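Bin-picking cell: dropped items and protective stops
Frequently asked questions

This page covers the faults logged on the Clavon picking cell since April. It is meant for operators and for anyone writing pick routines. Questions on the Kunura controller are dealt with on a separate page.

What went wrong in April?

The gripper closed on an item lying against the wall of the bin. One finger met the wall before the item was held, and the arm kept descending. The controller raised a collision fault and stopped the arm with the tool still pressed against the metal. No one was inside the fence. The finger was bent and had to be replaced.

Why did the force limit not stop it sooner?

The limit was set to 100 N for an earlier job with heavier parts and had not been changed back. It is now 60 N on approach and 22 N for the last stretch above the floor of the bin. The lower value gives more false stops, which we accept.

Does the type of item matter?

Yes. Most failed picks involve thin, curved or see-through objects, or items lying partly under one another. The usual test mix includes a plastic toy shovel and a pair of glasses with tinted lenses. Glasses are the worst case, as the depth data often has holes where the lenses should be. The planner then picks a grasp point that does not exist.

Why are items in the corners a problem?

The fingers need clearance on both sides. Close to a wall there may be room for only one of them. The planner used to treat the walls as vertical, although they slope, and so it overstated the room near the floor. The Elel model of the bin was corrected in May – picks planned with the old model should not be replayed.

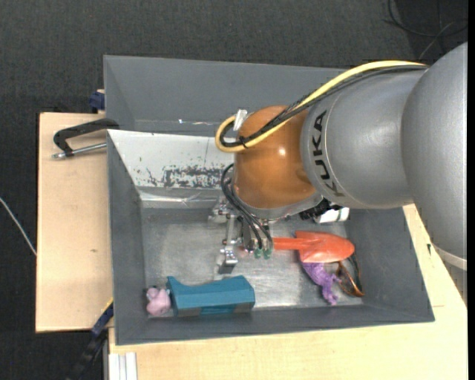

Stavros Stan wrote in to say that the wall model was only part of it, and that his own stops had come from the hoses. On his cell a loop of hose caught on the wrist when the last joint turned past its usual range, pulled tight and was read by the controller as a contact. He suggests checking the slack at both ends of the joint's travel before touching any force setting.

We agree with the check and have added it to the start-up list. Hose drag shows up as a slow rise in the force trace. A true contact gives a sharp step.

Can the bin move during a pick?

It can if a clamp works loose. A shift of a few millimetres is enough to spoil a grasp near the wall. Check the clamps at the start of each shift and after every collision fault, then run the Demchenko calibration routine. It takes 20 minutes.

May I free a jammed item by hand?

Only with the drives off and the key removed. A protective stop is not enough – the arm may still be under load and can spring back when the item comes free. Release the air pressure before reaching under the gripper.

How do I restart after a collision fault?

Save the log first, as a restart overwrites the force trace. Jog the arm straight up at reduced speed, inspect both fingers and the air fittings, and run one empty cycle. If the fault comes back during the empty cycle, leave the cell off and report it with the saved log.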